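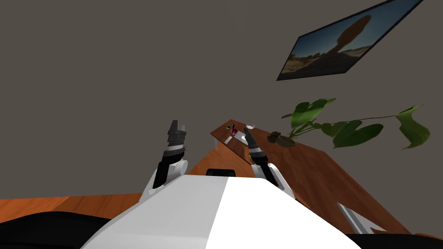
Simulated view over the robot's torso: both arms, a wooden table and a potted plant.

Search this project
Search
Clear

# Bemley Dog Welfare Records

Welcome! Bemley is a free, open set of records on street dogs and the people looking after them, and we're so pleased to be sharing it at last (it began as a shoebox of paper cards in Simness, and grew and grew).

## What's inside

- `dogs.csv` – 3000 rows, one per dog
- `visits.csv` – vet visits, linked by `dog_id`
- `homes.csv` – 709 adoptions, with follow-up notes for 259 of them

Dates are given as month and year only. Names and addresses of adopters have been taken out, but the dogs keep their names, and there are some wonderful ones!

## Where it comes from

Maureen Birkett typed up the Simness cards. The Anen shelter records were translated from Portuguese by Mafalda Louro, who also fixed a great many muddled ages. The Georgiev clinic sent neutering and rabies jab records.

## Please watch out for

Puppies under eight weeks are badly under-counted. In the Anen rows, `weight` was often guessed by eye – use `weight_source` to filter those out. A blank in `chip` means the dog wasn't checked, so don't read it as "no chip".

## Using it

Share it, teach with it, build on it! We only ask that you credit Bemley and don't try to trace any adopter. Corrections are very welcome, and the next update is planned for April. We still have 800 cards to type up, so if you can read terrible vet handwriting, do get in touch.

14 shares | 3 comments

Contact | © Bemley | Back to top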